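Planning and paying for a two-arm set: your questions

How much should we put aside?
For most first-time buyers, 865 a month on the Lelau hire plan covers both arms, both grippers and a visit from Gilberto Cusi if anything plays up. Do keep a little back for small things — spare fingers and cable ties go faster than you'd think!

Do we need special furniture?
Not at all. An ordinary folding table does nicely, as long as it doesn't wobble when you lean on it, and a steel bowl and a spoon will keep you busy for a good while. 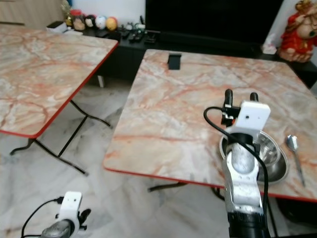 If you're torn between buying and hiring, Yasaman Shahbazi will happily talk it through with you over the phone, and she never hurries anyone.

What about the bits and pieces to pick up?
Please don't spend much here. We suggest a budget of 100 and a rummage through your own kitchen drawers first.

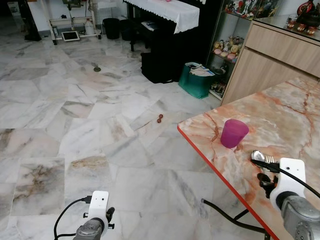
Cables are the thing people forget to plan for, and I do understand why, as they hardly show up on a quote. Each gripper has its own black cable looping away from the housing, so allow enough slack for a full reach, and think early on about where everything will run once it gets down to the floor.

How long is delivery?
Six weeks to Trundudthorpe and nearby, a bit longer elsewhere.

Contact: Lelau, Trundudthorpe | © Lelau | Back to top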